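Proving bowls – do you need a proper one?
Bemanby Home Baking Board > Bread > Kit and equipment
7 users watching this thread

crumbtray
Sep 24, 2018
Quick one as I'm on my lunch. Been baking bread since June, white loaves mostly, getting a decent rise now. Always used the same mixing bowl for everything. Now someone at work says I should get a cane basket, and the Canda ones look nice but not cheap for what they are. Is it worth it? Or is a bowl a bowl? Dough is a basic white, bit on the wet side. Kitchen is cold.

oldstarter
Depends what you're doing. First rise, a bowl is a bowl. Second rise is where the basket comes in, holds the shape and takes a bit of damp off the outside. If you bake in a tin you don't need one at all.

crumbtray
Tin at the moment. Want to try a round one though.

flourpower_h
Then get a basket. I went from a bowl with a tea towel in it to a proper Damico one and the difference was huge. Crust, shape, the lot. Wish I'd done it sooner!

pegbag
Disagree with that, sorry. Tea towel and bowl is fine if you use enough flour. And rice flour, not plain, plain just soaks in and sticks. I've had a Damico basket in the cupboard for 2 years and still reach for the bowl. Basket's a pain to clean, you have to brush it out and dry it properly or it goes mouldy.

flourpower_h
Mine's never gone mouldy. Knock it out, leave it on the windowsill, done. Takes a minute.

pegbag
Lucky you with a sunny windowsill

millrace
More to do with the shape than what it's made of imo. Wide shallow bowl and wet dough goes sideways. You want something deep with sides that curve in to the base. Smooth inside too if you're doing the first rise in it, much easier to get the scraper round. 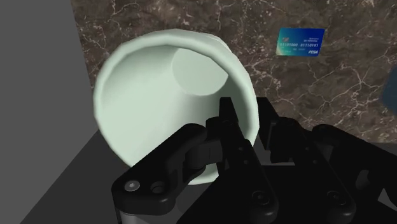 pale bowl, smooth inside, flat at the base. rounded like this is what I mean 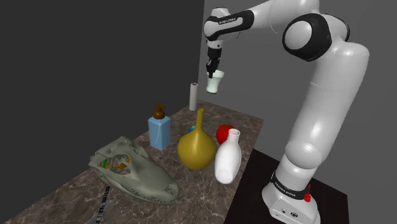
tinloaf
Can I butt in. Does it matter if the bowl is too big for the first rise?
Not really, the dough rises just the same, it only gets harder to judge when it's doubled. Put a bit of tape on the outside at the start and you can see how far it's come.

oldstarter
Agree with that. Straight sided tub is even better for judging it, but you said you've only got bowls.

tinloaf
Ta. Got tape. Will try tonight

crumbtray
What about the cold kitchen? Mine takes ages and the top dries out.

pegbag
Cover it. Shower cap, plate, damp cloth, whatever. Oven with just the light on is good if yours gets a bit warm from it, mine does. Don't put it on the radiator, the bottom goes mad and the top does nothing.

flourpower_h
Or just leave it longer. Slow is better for flavour anyway. I do mine in the fridge overnight and bake before work.

millrace
Fridge is fine but not if you're new to it – you can't tell by looking so easily. Learn what a ready dough feels like first. Poke it, if it springs back slowly it's about there.

pegbag
The poke test is useless on wet dough. It just sticks to your finger

millrace
Flour your finger then

oldstarter
Both right. Wet finger works as well. Read the sticky at the top, it's had 1,489 replies and most of them are this same argument.

flourpower_h
Back to the basket, if you do buy, the Sandhu shop on the high street had plain ones in last time I went, no liner. Don't use it striaght away. Mist it, rice flour, let it dry, then flour again. First couple of loaves might still stick a bit.

pegbag
See, hassle

crumbtray
Right. Think I'll do the round one in the bowl with a tea towel first and see. If it's a pancake I'll go and look at the baskets. Got rice flour in somewhere, I think, will have a dig about. Back with results, probaly tomorrow.

millrace
Go for a smaller bowl than you think for the second rise. And seam side up!

crumbtray
Seam up, got it. Cheers all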